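Felt baskets, then

I finally caved and bought the grey felt baskets Nélida has been going on about since July. I'd been sorting the recycling into carrier bags on a hook, and they split – every single time!

So now it's glass in one, plastic in the next, and odd shiny bits in the last. They're a bit slouchy, but I quite like that.

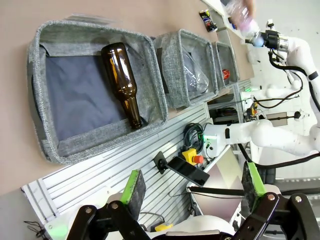
My only grumble is sticky dribbles, so I rinse everything first now. Next job is the cupboard under the stairs, wish me luck!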